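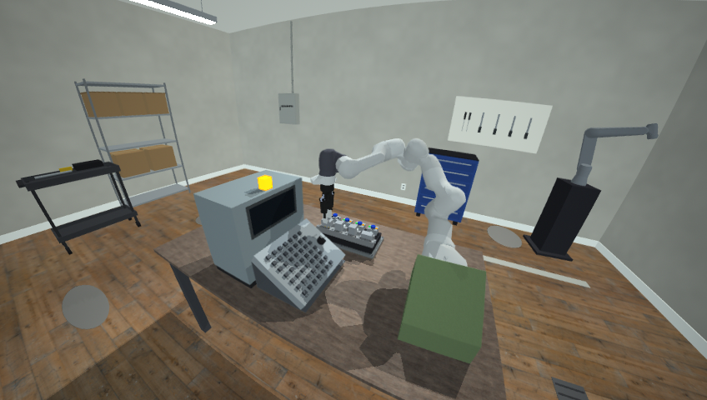 Orngate: our second-year automation project
Pornthip Phromma, with Aivar Sepp
May 13, 2025

What we signed up for

I'll start with how this began, which was Aivar and me picking the project slot that everyone else had left alone. The title on the list was "Block feeding with a single arm, simulation only", and I think the "simulation only" part put people off. They wanted to be in the lab with real metal. I'd spent most of last year in the lab with real metal and a lot of it was waiting for a turn, so a workshop that lives on my laptop and never closes sounded lovely to me.

We called it Orngate. The name comes from a typo in Aivar's first folder and we got fond of it. The job was to have the white arm pick up small cubes from the worktable and take them over to the tray fixture, with nobody steering. Module rules gave us 8 weeks and said we had to write our own grasp planner, but we were allowed to use an existing simulator. We went with Masteo, as the department already has it set up and Aivar had used it for a summer job.

Building the room

This took far too long and I'd do it all again! The brief only asked for a table and an arm. We ended up with shelving, cardboard boxes, a tool cabinet, a trolley, a second arm on a pedestal, the lot. Part of that was me enjoying myself, but it did matter for the vision side. Our first attempt at finding the cubes worked beautifully on a bare floor and fell to bits once there were other pale things about. The off-white strip on the floor was a particular nuisance – the detector was convinced it was a very long cube until we limited the search to the tabletop.

The second arm doesn't take part in the task at all. Aivar wants it for a handover stage next year, so we left it in.

Getting the cubes picked up

Right, the main bit. We split each pick into finding a cube, moving above it, turning the gripper to line up with the faces, going down and closing. Finding was mine and the moving was Aivar's, and the turning sat awkwardly between us, so of course that's where most of the bugs were.

The wrist camera helped a lot. Before March we only had the fixed room view, and from across the room a cube is a few pixels and some hope. With a camera looking past the fingers you can see how the cube sits between them. I did have to sort out the lighting, though. The cubes are light grey and whichever face is turned to the lamp goes nearly white, while the one next to it goes dark, and my edge finder treated those as two separate things. I fixed it by taking the outline first and only then looking for the edges inside it.

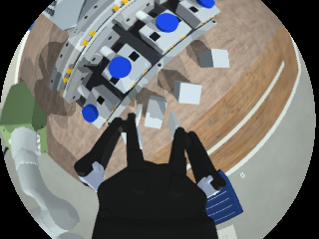 Shadows were the other headache. The fixture throws a big ragged one over the table, and anything sitting partly in it used to come back with the wrong angle. Aivar's idea was to move the arm a little and look again, then keep whichever answer agreed with itself twice. It's slow, but I've never had a better suggestion and it's still in there.

How it went

For the final test we ran 900 picks overnight on the Brusari machine in the computing room, with the cubes placed at random each time. Our target was to have fewer than 50 failures, and we missed it the first night by a painful margin. Nearly all of them were the same fault: two cubes close together and the fingers coming down on the neighbour. We added a check for finger clearance, ran the whole lot again and got under the line. The log for both nights is in the project folder, under Avotiņš, which is Aivar's name for the test script (don't ask me, I only pressed go).

Things we'd change

I'd write the clearance check in week one. I'd also stop tuning the cube friction by feel – we changed it so often that I can't compare our early runs with the later ones, and that made the middle section of our results table pretty thin. Aivar would like it noted that he told me to keep a settings file. He did, and I've got one now.

Next term we're hoping to try the planner on the real arm in the lab, if we can get the bookings.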